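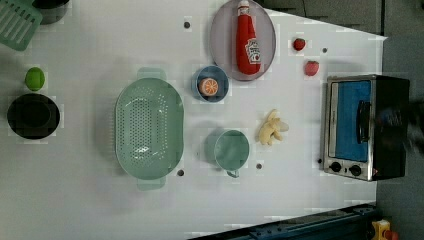

What is the best way to lay out a small white worktop before sorting kitchenware?
Clear one section first, then group every item by size and by how often it gets used. Wide pieces go down before small ones, and anything with an open rim stays upright until its final place is decided.

Sorting a Small Worktop: Plates, Bowls, Drainers and a Countertop Oven

These notes cover a single flat surface that has to hold cookware, a few dishes, play food and one appliance. The method applies to any table with a light, matte top. Light tops show grease and color transfer early, so wipe the surface with a damp cloth and dry it before anything is set down.

Colander

An oval colander uses more table than its capacity suggests. Measure it over the handles. If the handles are at the two ends, place the long axis parallel to the nearest side of the table so that neither handle sticks out into the walkway. To clean the holes, soak the colander in warm water with dish soap for 9 minutes, then brush from the outside toward the inside. Rinse in the same direction. Starch left in the holes hardens overnight and needs a second soak.

Plate and bottle

A squeeze bottle of ketchup can be laid on an oval plate while the rest of the table is being sorted. The raised rim stops it from rolling. Wipe the cap threads and close the cap fully before laying the bottle down. After sorting, an opened bottle goes back in the refrigerator, cap down if the cap is flat.
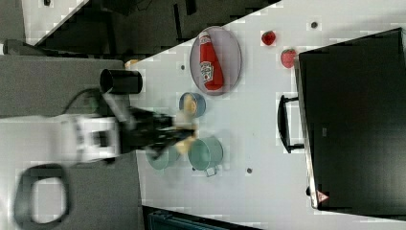 Danang Santoso wrote in that he lines the plate with a folded dish towel first, as a full bottle on a glazed plate still slides lengthwise when the table is bumped. He also moves the bottle off the table before he starts on pots.

The towel works. Use a thin one, folded once. A thick towel lifts the bottle above the rim and cancels the effect.

Small bowls

Use one small bowl for loose pieces. Play fruit, bottle caps and measuring spoons all end up on the floor when left on a bare top. A bowl that is filled above the rim gets tipped, so start a second one. Strawberries and limes from a play set should be washed by hand and air-dried on a rack. Keep them in a separate bin from real produce.

Order of work

1. Move cups and beakers away from the table edge, or stand them upright in a row one hand's width in. A cylindrical cup on its side will roll on any top that is slightly out of level.

2. Check the floor beside the table for utensils. Slotted spatulas are light and get pushed off by larger items. Wash any that have been on the floor before they go back in the drawer.

3. Set the appliance last. Leave the clearance stated in its manual on both sides and at the back, and keep plastic utensils away from the door.
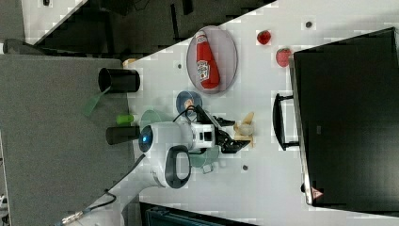

4. Check the door swing. Open the appliance door fully and mark its reach with a strip of masking tape. Nothing is stored inside the tape line.

5. Plug any unused screw holes in the tabletop. Crumbs and water collect in them and the core can swell. Push-in plastic covers are sufficient for dry use. For a wet area, fill with silicone, level with a plastic card and leave for a full day.

Toaster oven glass

Unplug the oven and let it cool completely. Apply a paste of baking soda and water to the inside of the glass, wait 7 minutes and wipe with a damp microfiber cloth. Pull the control knobs only if the manual allows it. Do not spray cleaner directly at the knobs or the door hinge.

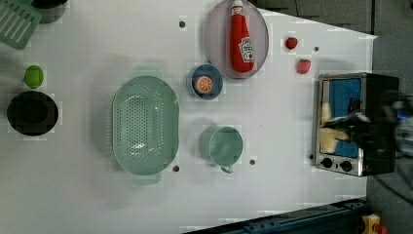 Colander, mug and small bowl grouped to the left of the toaster oven.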